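Dark gray wall in a small apartment - talk me out of it?
Forum: Paint and Walls
Started January 2022

plumbline_drer
OK so we moved to Drerstead in May and the whole place is landlord beige. 790 square feet, one decent window in the dining end, north facing. Finally got permission to paint. Want to do the wall behind the table dark gray, flat, the Mevarach color called Skurkmont. It's 48 dollars a gallon so I don't want to do this twice.

Partner says it'll be a cave. My mother in law says the same but louder. Anyone lived with a dark wall in a small room? Does flat mark up as bad as they say? 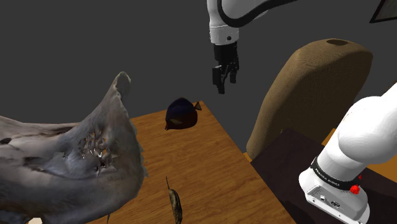
Going dark on one wall only, other walls stay a warm white, ceiling stays whatever it is. Trim I haven't decided, maybe same gray, maybe leave it. The wood table up against flat dark gray is the part I'm sold on, with no sheen bouncing off the wall. It's the rest of the day I worry about. Like 4 in the afternoon in winter. Anyway, opinions, be mean if you have to.

tapeandpray
Do it. Did my hallway, no window at all, and I stopped noticing it was dark after a week. Beige in bad light just looks dirty anyway.

Flat marks up, yes. Chair backs especially. Keep the leftover paint in a jar and dab.

ridge_and_valley
Gonna disagree. North light plus gray = blue. You think you're buying gray and you come home and it's a wet sidewalk. Had it in my last place, repainted inside a year. If you have to go dark go brown or green, something with some yellow in it.

Also flat in a dining area is asking for it. Matte at least. Spagetti sauce does not come off flat.

tapeandpray
depends on the gray tho. Some of them lean warm. Get a sample pot

plumbline_drer
Got the sample pot already, from Espinoza on the corner, they'll mix the small ones. Painted a board and moved it around. Morning it's charcoal, evening with lamps on it goes almost brown. Didn't see blue but we've had nothing but clouds so who knows.

ridge: what bulbs did you have? wondering if that was part of it. We've got the warm ones everywhere.

The other thing is the wood. Ours is pretty orange, lots of streaky grain, and everyone on here says orange wood is a problem with white walls. Figured gray would calm it down.
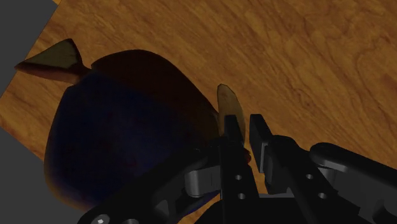

ridge_and_valley
Bulbs were the cold ones, I'll give you that. Never thought about it. But gray doesn't calm orange down, it does the opposite. Orange and a blueish gray shout at each other. If yours leans warm then fine, maybe. Put the board right up behind the table, not across the room, and leave it there for a few days before you buy anything.

oldputtyknife
Painted for a living for years so my two cents. Everyone argues color and nobody primes. Beige rental paint is thin chalky stuff and dark over it goes patchy. Gray tinted primer, one coat, then two of color. Skip the primer and you'll be on coat 4 and still seeing roller marks.

Flat is fine. It hides a bad wall, and rental walls are all bad. Don't scrub it, thats all.

And ask about moving out. Some leases you have to put it back to beige and covering dark is a miserable day.

plumbline_drer
ugh. Did not think about moving out. Checking the lease.

tapeandpray
still do it

ridge_and_valley
Still say green. But post it when its up, I'd like to be wrong

plumbline_drer
Lease says "return to neutral" so I'm going to argue gray is neutral. Tinted primer is on the list, board is behind the table now. Will report back in five days or so unless the mother in law gets to it first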